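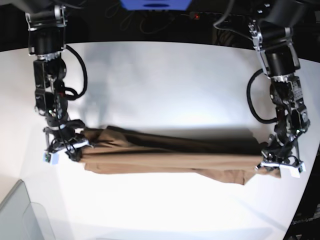
Vêtement brun clair tendu à l'horizontale au-dessus de la table blanche.

Kura : pliage de vêtements sur table
Version du 25 octobre 2021
Responsables : Giorgia Amato, Renato Acuña

Contenu
Kura rassemble 200 séquences de pliage de linge de tous les jours, surtout des pantalons et des hauts à manches longues. Chaque séquence porte sur une seule pièce, prise en vrac et pliée en 3 temps : tendre, rabattre, poser. Les étiquettes donnent la catégorie, la teinte dominante et le sens du pli.

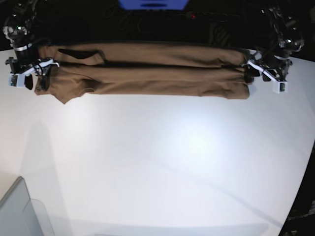 Les plis ratés sont-ils conservés ?
Ils restent dans le jeu avec la mention « repris » et comptent comme des séquences à part entière.

Les poches retournées et les ourlets qui pendent ne sont pas corrigés avant le pliage. Les fermetures sont laissées dans leur état d'origine.

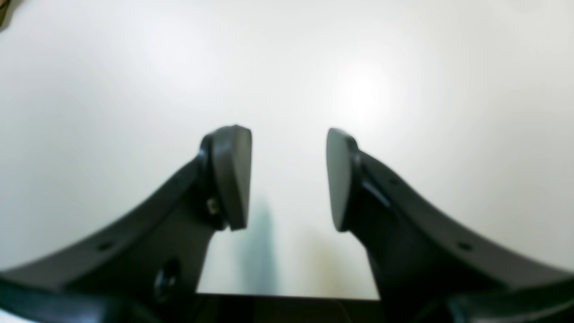 Limites connues
Les tissus clairs se détachent mal du plateau et leurs contours annotés sont moins sûrs. Pas de draps ni de serviettes dans cette version. La série Tirnden, tournée en juin, compte 90 séquences sans étiquette de teinte.

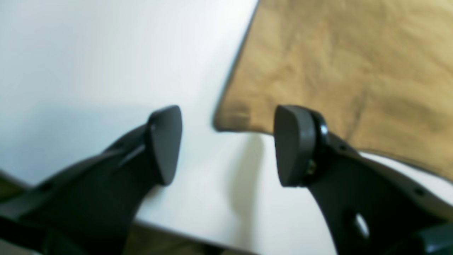 Surface de travail : plateau blanc et lisse.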